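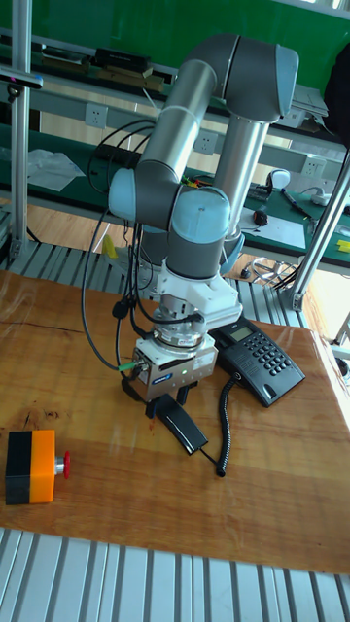

I've been on the phone bench at Doucette for most of my working life, and when the arm arrived in July I was the loudest grump in the building. We refurbish desk phones for offices, and every single one has to have its handset picked up and put back over and over, so we know the cradle switch is good before it ships. That was my job, and my right wrist can tell you all about it! The handset is the tricky part for a machine, with that curly cord trailing back to the base and a shape that doesn't sit nicely in two fingers. I used to grab it without thinking. Teaching somebody else to grab it (somebody with no eyes and no common sense) made me think about it a whole lot.

So what has changed? For starters, I don't do lifts all day anymore. The four of us who used to share the cradle testing now take turns minding the arm, and whoever isn't minding it does repairs, which used to pile up until Saturday overtime. I like repairs. I'd forgotten how much I like them, and my soldering has gotten a lot less ugly since the summer. One of the others misses the old way, because you could chat while you lifted and let your hands get on with it, and I get that. You can still chat next to the arm, but you keep one ear on it.

We also had a real fight over the pace. The first program came from Jalum, the outfit that set everything up for us, and it ran fast enough that I felt like I was chasing it with trays all morning. We asked for it to be slowed down and we got our way, which surprised me. Now it does a batch of 45 phones and then waits until one of us tells it to go on. That wait is when I get my coffee.

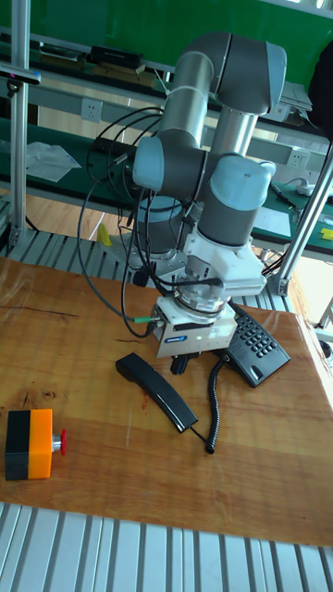
Handset off the hook, gripper overhead, and the red stop button at the left edge of the table.

The stop button gets its own paragraph from me. Everybody on the bench is allowed to hit it, any time, and you don't have to fill out a form afterward. I hit it plenty in the first weeks, mostly out of nerves. Our newest person was scared to touch it at first, so we had a practice round where we all took a turn whacking it, and there was a lot of giggling. If you're coming over from packing to train with us, you'll get your turn too. Plan on about 10 minutes for the safety talk and then the rest of the morning at the table. Bring your reading glasses if you use them, the keypad check is still done by hand and those little buttons are no joke. 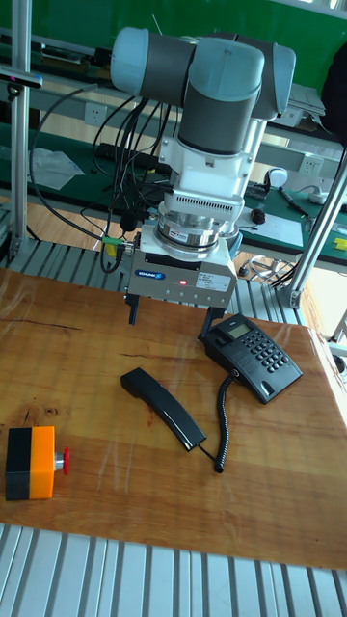 Is anyone on the phone bench losing hours over this?

Everyone on the bench is keeping the same hours and the same pay, and the time that used to go to lifting handsets goes to repairs and keypad checks. We have that in writing through next July, and a copy is pinned up by the time clock.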